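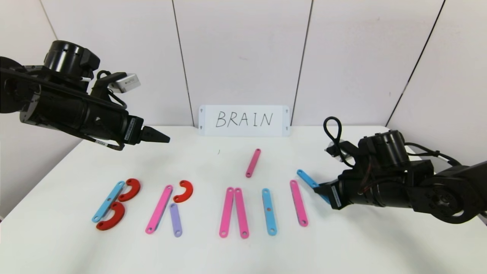

The spelling arms at the Citura workshop have moved up to five-letter words, and I'm so pleased I had to put up a quick item before the month gets away from us! If you last dropped in back in July, all we had was one arm on a clamp and a lot of swearing. Now there's a pair of them working the white table from both sides, and the word of the evening is BRAIN, hand-lettered on the card at the back. The B is my favorite, a light blue bar with two red curves for the bumps. The A still needs its crossbar (there's a spare pink bar lying up behind it that would do nicely), and the right arm has hold of the light blue piece for the end of the N.

The whole thing is Philomena Conneely's idea. She wanted a build that people could wander over to and understand without anybody giving a speech, and letters do that. Kids start shouting out the word before it's half finished. She's been at it for 26 evenings by her own log, mostly on the left arm, which we call Gisel. The right one is Alia. They're twins on paper, but Gisel has always been the fussy one, and a new wrist cable last week seems to have settled her down (fingers crossed, I've said that before).

Straight strokes are easy enough now. Curves are a pain. A C-shaped piece can be picked up from so many angles that you often end up with the opening pointing the wrong way, and then somebody has to decide whether to put it down and try again or call it modern lettering. We've had some very modern lettering. 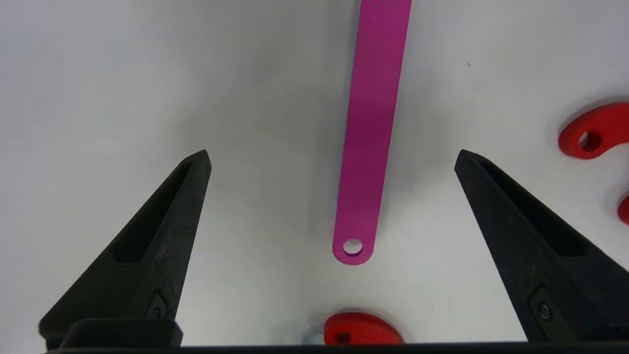

We also spent a good long while on the grip. The pieces are flat, so if the fingers come in too high they just slide off the top, and if they come in too low they scrape the table and the whole arm complains. Philomena's fix was to slow down the last bit of the approach and open the fingers wider before they go in. It makes for a longer wait, but I'd much sooner watch a slow grab than chase a bar across the floor again!

Next up is the Lynch list, which is 27 words long and named after the street we're on. It starts easy and gets mean, with a couple of S words that I'm already dreading. If you'd like to have a go at steering, come by the workshop at 7 and ask for Philomena or me. You don't need any experience, and we'll find you a stool. We could also use more short bars, so if you've got a printer at home and a bit of lavender filament left on the spool, please bring it along.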